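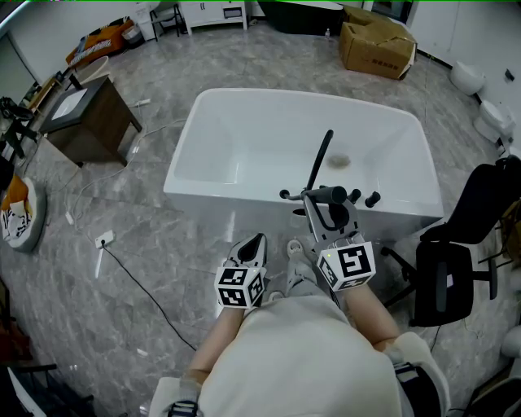 A white freestanding tub and a black hand shower on a bathroom showroom floor.

August 2022
By Tarcísio Fagundes

Home | Opinion | House and Yard | Letters | Archive

Buy the Tub You Can Clean

I sold bathroom fixtures for 11 years, most of them at Perow, and I have an opinion about freestanding bathtubs that I was not free to give customers while I worked there. Most people who buy one should buy something else. The ones who go ahead should spend less time on the shape and more time on the drain, the faucet and the floor.

A showroom is a bad place to judge a tub. The tubs stand out in the open with toilets lined up on one side and vanities on the other, and you can walk all the way around them. Your bathroom at home has walls. A tub that looked modest in a big tiled room will look very large once it is sitting next to your own sink, and you will find that the side nearest the wall is a place you can't reach.

I mean that as a cleaning problem. Hair and dust go behind a freestanding tub and stay there. If the gap is too narrow for your arm, you will be using a rag wrapped around a stick. I tell friends to leave enough space to get a mop head through on every side, and if the room won't allow it, to put in an ordinary alcove tub with a tiled edge. An alcove tub also gives you somewhere to set the shampoo. People forget that until the first week, and then they buy a stool.

The drain is the next thing. Look at the white tub at the top of this page and you'll see a brownish stain at the drain. I don't know what made that one, and it doesn't matter much to my argument. White gloss shows everything, and the drain is where your eye goes. At home, with hard water, you will be looking at a ring of your own before long unless you wipe the area down. Before you buy, run your finger around the drain and feel whether there is a lip. A lip holds water. Then look at how the bottom is shaped. A flat bottom is comfortable to stand on, but ask the salesperson how the floor of the tub is pitched, and if the answer is vague, ask to have a pitcher of water poured in.

Customers used to ask me about dark tubs as a way around this. A dark gray tub hides some stains and shows others. Soap film and mineral spots dry pale, so you trade one kind of wiping for another. Pick the color you like.

The same goes for black faucets and hand showers, which everybody wants now. I like the look of them next to a white tub. I also know that a round knob is hard to turn with soapy hands, and that people over 65 asked me for levers far more often than they asked for any color. Put your hand on the knobs in the store. Turn them with two fingers. Lift the hand shower off its holder and put it back several times without looking, because that is how you'll be doing it with water in your eyes. If the store won't let you handle the fixture, go to another store.

Then there is money. The tub is the part people budget for. Moving a drain to the middle of a room is the part they don't, and in the spring I watched a neighbor get a quote for that work that came to more than the tub. She had put aside 300 dollars for the plumber. She kept the old drain location and bought a Weleo alcove tub, and she is happy with it. I would have told her the same thing in April if she had asked me before she got the quote.

Stores could help. Every display tub ought to have a card on it with the filled weight, the clearance the maker recommends and the position of the drain. Perow had those cards in a binder behind the counter. I asked more than once to have them taped to the tubs and was told they spoiled the display. Maybe they did. A person about to tear up a bathroom floor still needs to read one.

I have nothing against a long bath. I take one most nights in a plain tub against a wall, with a shelf for my glasses and my radio. It takes me five minutes to clean, and I can reach all of it.

Comments (4)

marlow_k
We have a freestanding one and he is right about the back side. I use a sock on a yardstick.

Tubs and Tile Fan
Disagree about alcove tubs. The caulk line is a bigger nuisance than any gap behind ours. We redo it every year.

Wei
What about the levers, do they make them in black? My mother can't manage the round ones.

T. Fagundes
Yes, plenty of them. Ask for lever handles first and then pick the finish.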